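Progress report to the Plunent Fund
Zellville Adult Reading and Skills Center
Period covered: January to April

1. Enrollment and attendance

The evening reading program is now running at both sites, Zellville and Andlow. Enrollment at the end of April stood at 380, against the 300 we set as a target in our application. Most of the growth came from Andlow, where the new bus route stops outside the building. Attendance dropped in February during the icy weather and we closed early on several evenings. It had recovered by the middle of March.

We have kept class sizes as agreed. The beginners' group at Zellville filled first and has a short waiting list. We expect to clear it when the next group starts in June.

2. Reading materials

The grant paid for five sets of graded readers. Four are in use. The fifth, on household money, was held back after tutors found that the print was too small and several of the sample bills were out of date. Ifans, the printer, has agreed to redo it at no charge and we expect delivery in May.

The work and trades set has been the most borrowed. Learners asked for more short texts on jobs and tools, with fewer long words and a picture on each sheet. We wrote new sheets to go with it and tried them with the intermediate group.

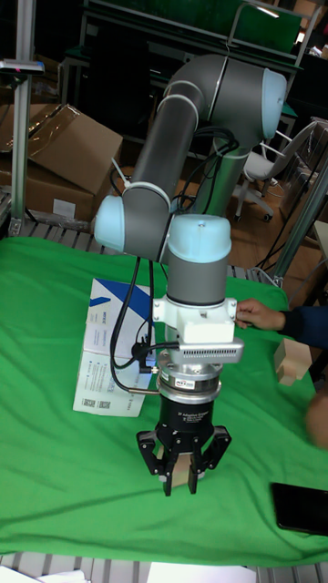
Adaptive gripper with a small wooden block.

Tutors report that learners who would not read aloud in the fall are now doing so in pairs. We have not tested this formally. The spring reading check will give us scores to compare with those taken at enrollment, and these will be in the final report.

3. Tutors

We trained two groups of new tutors, one at each site. The Andlow training was moved from January to March when the heating failed. Two tutors left during the period, both for full-time work, and their classes were covered without cancellations. Tutors have asked for a paid hour each month to plan together. We would like to discuss moving part of the unspent travel money to cover this.
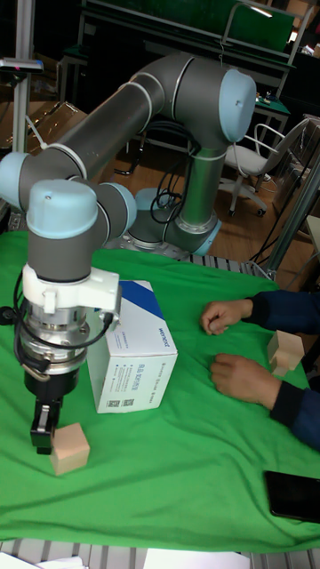

Progress Report, page 2

4. Spending

Spending is in line with the budget except for travel, which is under, and room rental at Andlow, which is slightly over. The rental increase took effect in March and will continue. No equipment was bought in this period.

5. Next period

- Start the June beginners' group at Zellville
- Receive and check the reprinted money readers
- Carry out the spring reading check at both sites
- Agree on summer opening hours with the Andlow building owner

We ask the Fund to confirm by the end of May whether the travel money can be moved.

Contact: Program Office, Zellville Adult Reading and Skills Center | Back to top

This site uses cookies to remember your settings. Accept | Manage cookies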